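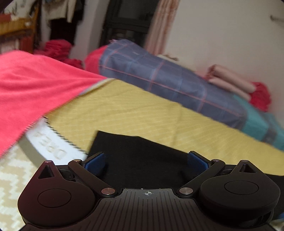 Ticket 3932 — fingers dont hold closed on dark cloth
Site: Crenshaw
Unit: hand-held gripper no. 7
Opened by: Rozália Szekeres
Opened: 12th September
Priority: high (pinch risk)
Status: open, unit tagged out

Problem
Folding task on the bed, black cloth on the yellow bedspread. Squeeze trigger, fingers close, pads get hold of the fabric, then the left side lets go a moment later. Cloth drops. Third try it snapped shut by itself while I was reaching in to straighten the fold. Caught my fingertip. No cut, sore. Stopped there.

Not the cloth I think. Did the same on the coral towel and the plaid pillow.

What I tried
1. Power cycle. No change.
2. Wiped both blue pads with a dry rag. Grip a bit better for two or three squeezes, then back to slipping.
3. Wiggled the linkage by hand, power off. Right arm smooth. Left arm has play at the lower inner pin, the big one next to the ribbed plate. Can feel it click.
4. Checked the log. Width reading jumps when the click happens, 20 counts each time. Looks like the controller thinks its open and slams it closed to catch up.
5. Swapped the trigger cable with the one from the spare. Same fault, so put it back.
6. Reran calibration with the Redetti tool. Passes. Passes every time, even with me pushing on the left arm, so I dont trust that check.

Have NOT opened the housing. Seal is still on and I didnt want to void anything.

Need
— replacement pin and bushing for left arm, or a whole linkage
— somebody to say if closing speed can be capped in firmware untill this is fixed
— is there a service interval on these pins? Log shows 500 hours since the last one, cant find a limit in the manual

Update 1, Allska support
Got it, thanks. Please keep it unplugged. Same click reported on another unit in June, bushing was worn oval. Sending linkage kit, left and right. Change both. Speed cap is possible, setting is under Motion, Close Limit, put it at the lowest step before you power up again.

Update 2, R. Szekeres
Unplugged, battery out. Will set the cap first thing when the kit is in. Who signs off the seal, you or Prustasetti? They did the last service.

Update 3, Allska support
Prustasetti. Have asked them, waiting on reply.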